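Fimness – grasp planning for soft stuff

I wrote Fimness after one too many evenings watching planners choke on towels (Patricio still teases me about it). You give it a view of the cloth and it ranks up to 50 pinch points in each pass, then picks a finger width for you.
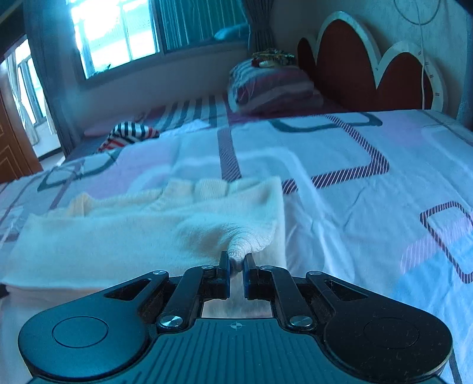
Corner pinch on a folded towel

Version 2 is much better on busy backgrounds, so go ahead and try it over your loudest bedsheet! I also added a mode for knits – they fold over on themselves and the old edge finder hated that.
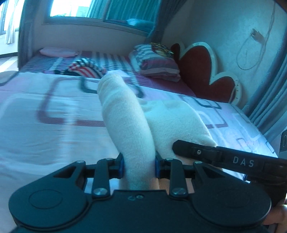

Soft knit held between the blue pads

The download comes with 1107 labeled grasps, and the planner plugs straight into Hondier if you use that. Stuck on setup? Write to me, Unai Cabello, and I'll help.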